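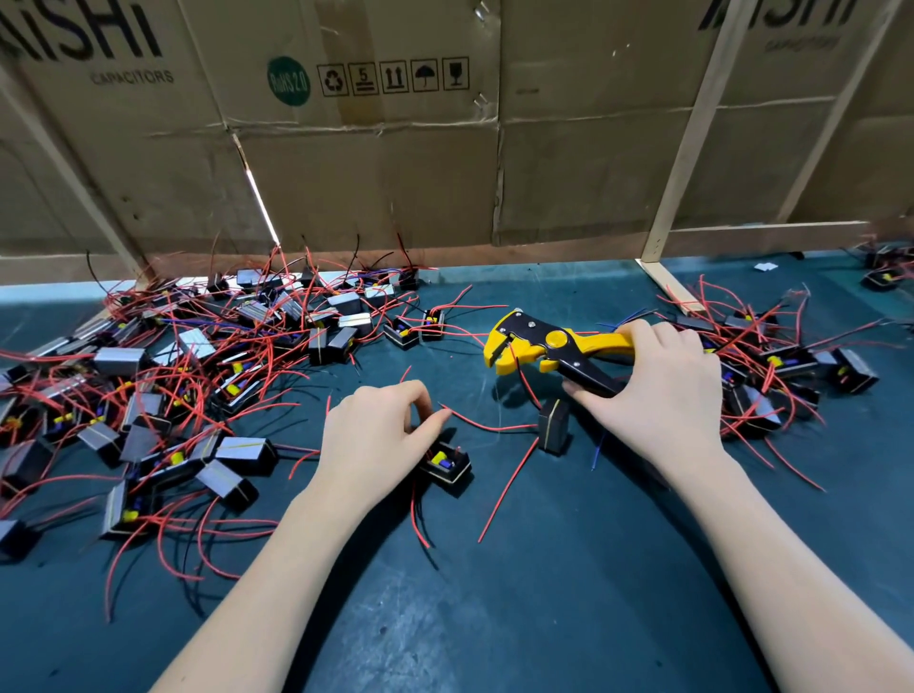

November, bench 2, started 7:40

Stripping leads on the small transformers for the Branddale job. Carried on from where Mateja left off, same mat, same settings sheet taped inside the cupboard door. Her note says strip length 7 mm on the red, and leave the black alone until the terminals turn up from Hodžić. They have not turned up.

Used the yellow and black automatic stripper. It was nipping strands on the first few, so I backed the adjustment knob off a little at a time on scrap wire until the cut came clean. Mark the spot with a paint pen next time. I keep losing it when somebody borrows the tool for mains flex.

Leads come from the supplier cut to uneven lengths and they knot as soon as a bag is tipped out. Spent more time pulling units apart than stripping. Do not tug on the lead to free one. Hold the black bobbin and work the wire out backward. Lost one that way before coffee, lead came out at the bobbin with the insulation still on it. In the reject tin with a tag.

Mixed stock again. Some units have the metal core fitted and some are open bobbins without one. The order only says "transformer, small, red leads," so I am stripping both, but they must not go in the same tray. Mateja Matić to ask Branddale which they want first.

10:15 – Checked resistance on 16 finished units with the bench meter. All close to each other except one, which read open. Stripped it again further up and it still read open, so it is the winding. Reject tin.

Tried the old hand strippers on a few for comparison. Slower, and they leave a ragged edge on this insulation. Going back to the automatic.

11:30 – Tried tying finished units in bundles with a twist of scrap wire. Works up to 17 in a bundle, past that the leads in the middle get bent over. Will stay a bit under.

After lunch the blades started slipping on the red. Insulation dust in the jaws. Brushed them out with the stiff brush, no oil, and it gripped again. Should be done at every break.

To do:
Order spare blades, Grerari part, number is on the lid of the box
Second tray with a label for open bobbins
Chase Hodžić about the terminals
Ask whether the Flirkmont batch uses the same strip length before anyone starts on it – their last drawing had it longer

Stopped 3:50. Stripped units are in the gray tray on the lower shelf, the rest bagged beside it.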